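Moving to a smaller kitchen

In December I moved from Prendley to Udau, and my new kitchen is half the size of the old one. I had prepared for many things, for example the cold and the bus which comes only until evening, but I had not prepared for the cupboards. There are two. One of them has a pipe inside.

So I started to think about how many things a person needs for eating. My mother kept dishes for 10 guests, and we used them maybe two times in a year. I have always copied her without asking myself why. When I wrote down everything from my shelves, the list had 94 lines — and I live alone!

I made one rule for myself. If a thing did not come to the table in the last year, it must leave, or it must have a very good story. The fish kettle left. The ugly blue jug stayed, it has the story. After two evenings the list had 76 lines, and I was tired and a little bit sad, but the cupboard door closed.

What helped me most was to keep only shapes that go one inside another or one on top of another. Round and square together waste a lot of place. I wish I had learned it before I paid for the moving van.

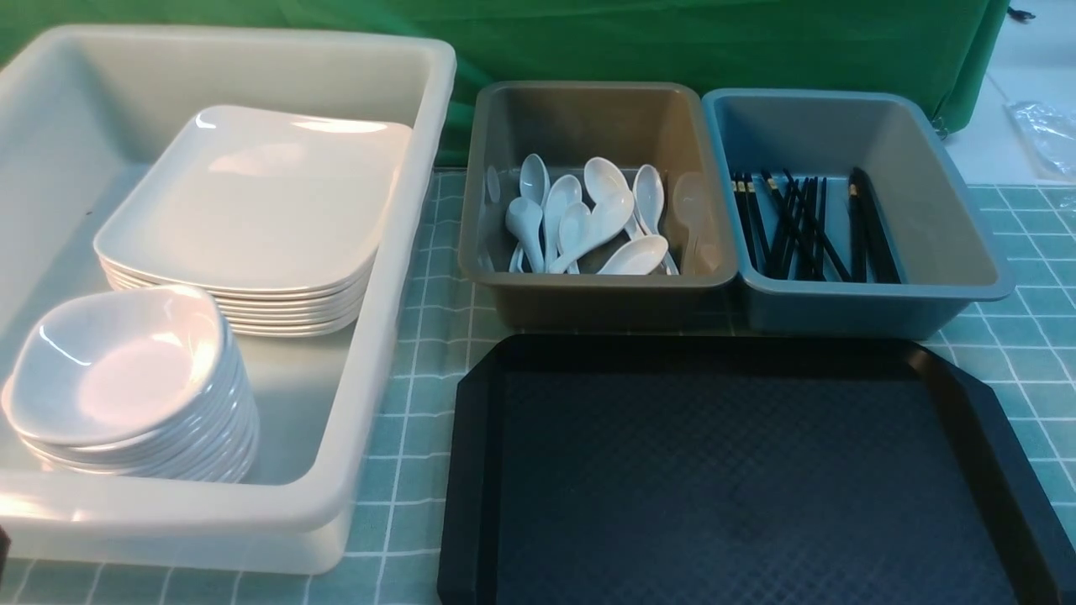
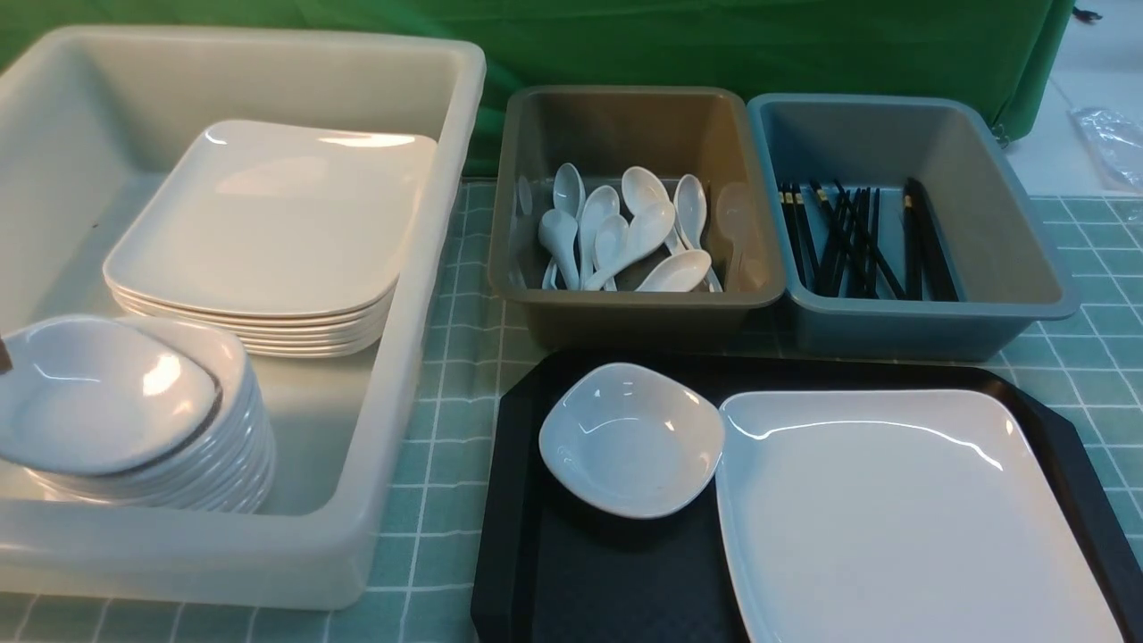 Square plates and square bowls, stacked.

Recent posts
The bus to Verley in winter
Soup for one person
What I left behind in Prendley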